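Home Posts Notes Archive About

The success rate went up and I don't believe it

May 10, 2023

I spent most of March moving our two-arm setup off the old planner and onto Fenska, because everyone I respect kept telling me it was faster. It is faster. My planning times dropped enough that I went looking for a bug. What I'm less sure of is the number people quote along with the speed, the success rate, and whether it means anything once you look at how it gets computed.

The task is dull. Tennis balls and a metal tube on a table, two arms, pick things up without the arms hitting each other. I ran 393 episodes in simulation with Fenska planning and Stiteo handling the perception side. Stiteo's summary page gave me a lovely green bar. Then I opened the logs.

A "success" in the default scoring is a grasp where both fingers report contact and the object's center has moved with the gripper for 9 frames. Fine, until you see how many of those were the tube being pinched near one end with the other end still on the table. Contact, yes. Motion, yes. A grasp I'd trust on the real arm? No.

I changed the check so the whole object has to clear the surface, and the green bar got a lot shorter. The release notes don't mention this setting. It's in a config file, under a name that sounds like it has to do with logging.

Perception has its own version of the problem. In sim, Stiteo is allowed to read object poses straight from the physics state unless you tell it not to, so a ball hidden under a wrist is located just as well as one in the open.
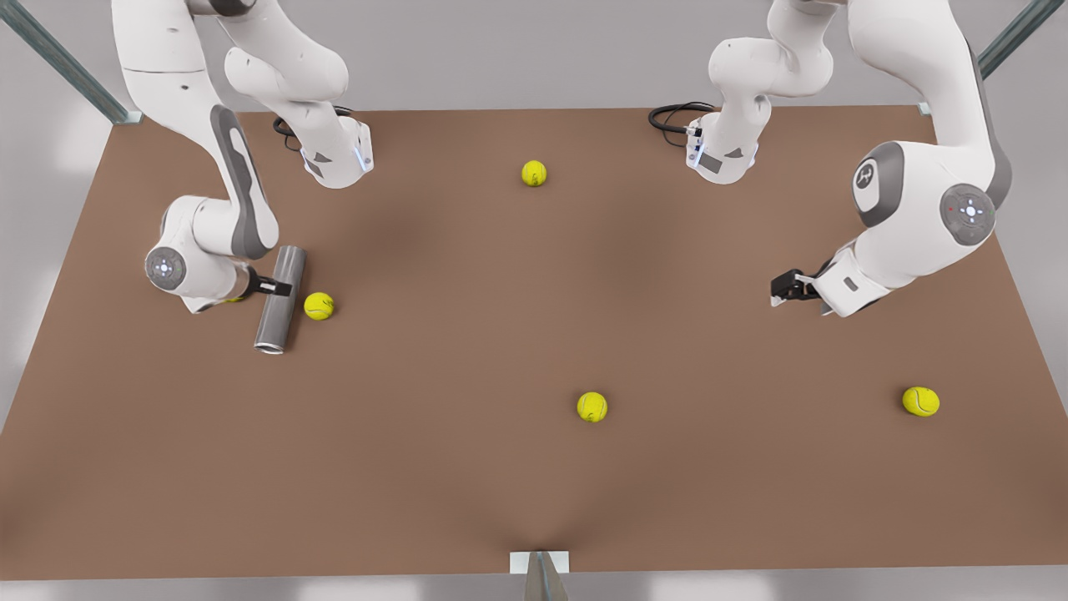
With the shortcut turned off and only rendered images to work from, occluded balls started dropping out of the scene graph. The planner then treats the space as free and happily routes a gripper through it. That's what the real cameras will give me too, so I'd like to find out now.

I tried Fahy's tracker as a patch, since it's supposed to remember objects after they go out of view. It does, for roughly 2 seconds, and then it forgets. You can raise the limit, but then it remembers balls that have rolled away. Pick your poison.

I haven't given Haltus a fair try yet. Their demo video shows 100 clean picks in a row, and I'd want to see the scoring script before I get excited. If you have it running with two arms and rendered input only, send me your config – the whole file, please, defaults included.

Next up is rerunning everything with the stricter check and fixed seeds.

Contact | Copyright 2023 | Back to top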